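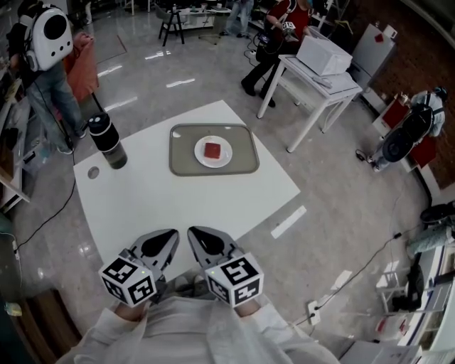 Plate and tray on the white table.

Grellavholm Skin and Body Care Clinic
Progress report to the Rivas Fund, second reporting period
Prepared by Encarnación Miranda, program lead
July 9, 2025

Dear Syahrul,

You asked for a shorter report than the last one, and for fewer appendices. There are no appendices. I can promise less about the length.

Where we are

The program you fund offers free advice and basic treatment to adults with long-term dry skin and hand eczema, mostly people whose jobs keep their hands in water, gloves or flour. We have enrolled 130 people against a target of 130, and I would like to claim this as precision planning. We closed the list when we ran out of chairs at the intake sessions, and the number happened to match.

Most of the people on the list are cleaners, kitchen staff, hairdressers and nurses. A smaller group are new parents, who wash their hands more than surgeons do and sleep less. Everyone gets an intake visit, a patch test if our dermatologist thinks one is called for, a supply of plain fragrance-free ointment, and a follow-up visit every six weeks.

We have handed out 2171 tubes of ointment so far. The budget assumed a good deal less. When we wrote it, we took the amount people told us they used at home and multiplied. People were using a dab the size of a pea because ointment costs money, and once it was free and we had shown them how much a pair of hands really needs, they used what they needed. I consider this a success of the program and a failure of my spreadsheet.

What is going well

Follow-up attendance is better than we feared. The evening sessions fill first. The early morning ones, which I fought for on behalf of night-shift workers, are attended by night-shift workers who look at me as if I had done this to them personally, but they do come.

The glove advice has had more effect than anything else we do, going by what people say at their visits. Cotton liners under rubber gloves, gloves off when they get damp inside, a clean pair in the bag. It is dull advice and I have now given it so often that my family can recite it. Several employers have started buying liners in bulk. One of them asked whether we could come and talk to the whole staff, and then scheduled us for the lunch hour, so we spoke about barrier creams to a room full of people eating soup.

Patch testing has gone smoothly apart from the usual complaint, that you cannot shower properly while the patches are on your back. The most common culprits among our people have been fragrance, preservatives in liquid soap, and nickel. Two participants were reacting to the expensive natural balm they had bought to fix the problem. They took the news badly.

What is not going so well

The symptom diary. We asked everyone to fill in a short daily entry on itching, cracking, sleep and what their hands had been in that day. The Gadach diary app was supposed to make this painless. It sends its reminder at three in the afternoon and cannot be persuaded to send it at any other time, so a baker gets it while asleep and a line cook gets it during prep. Complete diaries are rare. We have printed a paper version, one sheet per month, and people stick it on the fridge. The paper version is winning.

I should say plainly that the diary data from the first months will not support the chart we sketched in the application. We will report the clinic scores, taken by staff at each visit, and use the diaries only as background. I would sooner tell you this now than present a very handsome line drawn through very few dots.

We have also lost some people. A few moved away, a few got better and saw no reason to sit in a waiting room, and several simply stopped answering. We phone twice and then send a postcard. The postcard brings back more people than the phone calls, possibly out of surprise.

Supplies and money

The ointment line is overspent and will stay that way. Irkoteck, our supplier, agreed to a lower price per tube if we order in larger lots, which helps, although we now store ointment in the staff room, the hallway and a closet that used to hold coats. The patch test line is underspent by 239 dollars. Travel is on budget. Printing is over, for reasons given above under the diary.

With your approval I would like to move the unspent app training money to ointment. We held one training session. Four people came and three of them wanted help with their email.

Staffing

Our second nurse started in the spring and has taken over all the intake visits. This frees the dermatologist for the difficult cases and frees me for writing reports. We still have no cover for her vacation. I have been asked whether I could step in, and I have reminded everyone that my qualification is in accounting.

Next period

Follow-up visits continue for everyone enrolled. We plan to repeat the workplace talks, preferably away from mealtimes, and to add a short winter session in November, when the heating goes on and everyone's knuckles split in the same week. The handout for that session is drafted. It is two pages and says, in several ways, lukewarm water and more ointment than you think.

We would also like to offer the glove liners free to participants who cannot get them through work. I will send a separate costing, based this time on how many liners people go through when they are allowed to – I have learned that much.

Please let me know about the budget transfer when you can. The next ointment order has to go in soon, and I need to find out whose coats are in that closet.

With best regards,
Encarnación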